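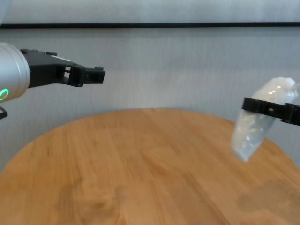
What can I do with years of saved plastic grocery bags?

Posted in Home & Kitchen, June 28, 2025

Malou Nørgaard

Hello everyone, I hope somebody here has dealt with this. My aunt is moving out of her house in Tindbridge and into a small apartment closer to us, and my sister and I have been going over after work to help her sort. She is a wonderful woman and she has never in her life thrown away a plastic bag. They're in the pantry, they're under the sink, they're in the bottom of the hall closet behind the vacuum, and when I opened what I thought was a big bag of knitting yarn it was, of course, more bags stuffed inside a bag.

I counted one drawer to tease her and gave up when I got to 41. My sister thinks there are 800 in the house, and I wouldn't bet against her.

The curbside people in Tindbridge won't take them. It says so right on the lid of the bin. My aunt doesn't want them in the trash, and I understand that, she saved them so they'd be used. But they can't all come to the apartment, where she'll have one cabinet under the sink and that's it. Some are the thin crinkly kind, some are thick with handles from clothing stores, and there are a lot of bread bags and produce bags too. A few have gone sort of flaky and leave little bits on your hands.

Is there somewhere that wants these? And is there a decent way to store the ones she keeps, so that we aren't back here again a few years from now? She'd like to hold on to "a reasonable number" and we haven't agreed on what that means.

Ravn

Oh, Malou, I could have written this about my own mother, so you have all my sympathy! We went through it in March and it was one of the sillier parts of the move and also one of the nicer ones, because she had a story for the bags from stores that closed years ago.

Start with the flaky ones. Those are worn out and there's no saving them, so put them in the trash and don't feel bad. They shed bits into everything else if you leave them mixed in, and the people who collect bags won't thank you for them either.

For the rest, look for a drop-off bin at the grocery store. A lot of the bigger ones have one just inside the entrance, usually near the carts, and it's easy to walk past for years without seeing it. Call first or ask at the service desk, because stores do take the bins out, and some only want their own kind of bag. Ours took grocery bags, bread bags and the plastic wrap from around paper towels, as long as everything was clean and dry. Shake out the crumbs, pull out the receipts, and if a bag has been around raw meat or anything sticky, leave it out. The crackly kind of wrapper that chips come in didn't count at ours. Read whatever is posted on the bin, it's different from place to place.

Don't try to do it all in one trip. We brought a full load the first time and the bin was already nearly to the top, so I had to carry most of it back to the car feeling very foolish. After that we took a little each time we went shopping and it was gone before I noticed.

The thick ones with handles are worth offering around. Thrift stores and church rummage sales often run short of bags at the register. Our food pantry was glad to have the sturdy ones, too, but they asked us not to bring any with holes, which is fair. If your aunt has neighbors with dogs, the bread bags will find a home in an afternoon.

As for how many to keep, my mother and I settled it with a container. She picked an empty tissue box, the tall kind, and whatever fits in there is a reasonable number. When it's full, the next ones go to the store. She chose the box herself and I think that made all the difference, so maybe let your aunt pick hers.

Histongate

just fold them. flatten it, fold in 3 the long way, then fold up from the bottom into a triangle like a paper football and tuck the handles in. takes a minute to learn. you can get a silly amount in a shoebox

Caller

Ravn covered the drop-off side very well, so I'll only add a couple of small things from having packed up a few houses in my family.

Before you haul them off, use them for the move! Crumpled bags are lovely padding for the insides of mugs and pitchers, and you don't get newsprint on your hands. One between each plate works fine too. I also tie one around each pair of shoes, and put the curtain hooks and screws from each room in their own bag with a note in it saying which room. Once the unpacking is done you can take the whole lot to the store bin.

I disagree a little about the folding, with no offense to Histongate. It does look very neat, and I did it for a while, but I stopped keeping up with it after a month and had one tidy shoebox and one messy drawer. If your aunt enjoys that kind of thing in front of the TV then it's perfect for her. If she doesn't, a cloth tube with elastic at both ends, hung inside the cabinet door, asks a lot less of a person. Mine is an old pants leg.

I kept 10 when I moved to my current place and have never run out, but I live alone and bring a tote to the store. Your aunt may want more.

Malou Nørgaard

Thank you all so much, this is a great help. I read the tissue box idea to my aunt over the phone and she asked whether it could be a boot box. We're in talks. The mugs are getting wrapped tomorrow, and my sister is calling the grocery store on her lunch break Monday to ask about the bin.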